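4.3 Apprentissage par démonstration – poste démontage PC

Avant de commencer : boîtier ouvert, posé à plat, cordon secteur débranché depuis 10 minutes minimum. Bras en mode Guidage (voyant fixe). Une seule personne aux commandes.

1. Sur le pupitre Plolto, créer une tâche. Nom court, sans accents – sinon l'export plante.

2. Choisir la méthode : à la main (poignée du poignet) ou à distance (manette). Pour l'intérieur d'un boîtier, préférer la manette, vitesse 70 % pour l'approche.

3. Amener la pince au-dessus du châssis. Enregistrer le point P1.

4. Descendre vers l'intervalle entre l'alimentation et la cage des disques. Vitesse réduite. Garder les doigts dans l'axe, ne pas tourner le poignet une fois engagé. Surveiller les fils rouges, orange, jaunes et noirs côté carte : une nappe accrochée = démonstration à refaire.

Attention : la cage est en tôle, bords vifs. Pas de main dans le boitier tant que le bras est sous tension. 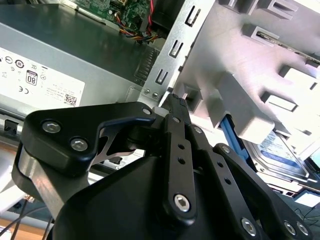 5. Enregistrer P2 à l'endroit voulu, puis marquer une pause nette. Le logiciel coupe les segments sur les pauses, donc pas d'hésitation ailleurs.

6. Fermer la pince, remonter par le même chemin. Valider.

7. Refaire 4 démonstrations au moins, en décalant un peu le châssis à chaque fois. Toujours le même ordre des gestes. Une tâche accepte jusqu'à 1 000 segments, au-delà il faut en ouvrir une autre.

Note : démonstration ratée – supprimer tout de suite, ne pas garder « au cas ou ». Elle compte dans l'entraînement comme les autres.

8. Lancer Relecture à vide, boîtier retiré. Main sur l'arrêt d'urgence.

Si la pince force ou vibre en relecture : stop, revenir à P1, vérifier l'origine. Persiste ? Voir 4.5 ou contacter Halvard Lindqvist, atelier Tralunstead.

Rév. du 29 mars 2021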